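**Cellisix Grasp Planner**
Product sheet, revised 4 October 2022

Cellisix is a planning and control package for single-arm manipulation. It takes a scene model, proposes grasps, checks each path for collisions and sends joint commands to the arm. The same build serves simulation and hardware.

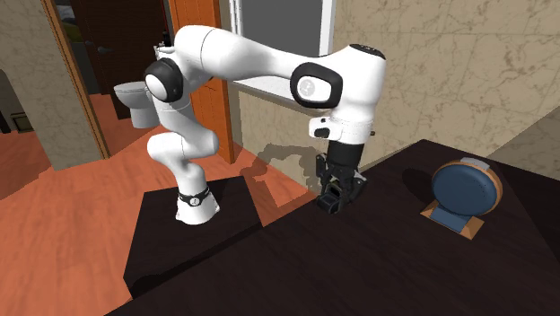
*Simulated arm and gripper over a dark wood table, with no object held.*

Room layouts are loaded from Sodina scene files. Objects of irregular shape are accepted as meshes, and the planner samples up to 3,000 grasp candidates for each.

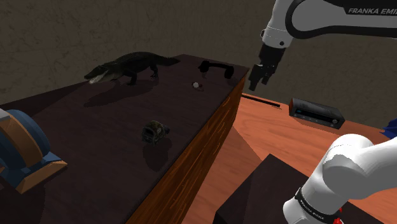
Candidates are ranked by clearance and by contact area. Users may replace the ranking function through the Python interface; 14 worked scripts are supplied with the licence.

Wrist and scene views are rendered from the same simulation state, and either may be logged during a run. 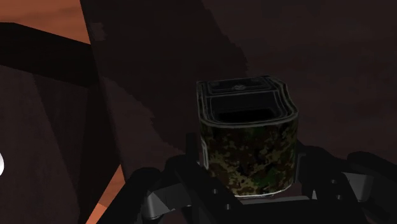

*Camouflage-patterned container held upright in the gripper.*

Licences cover two workstations. Technical enquiries should be addressed to Keyvan Akbari, Drorura.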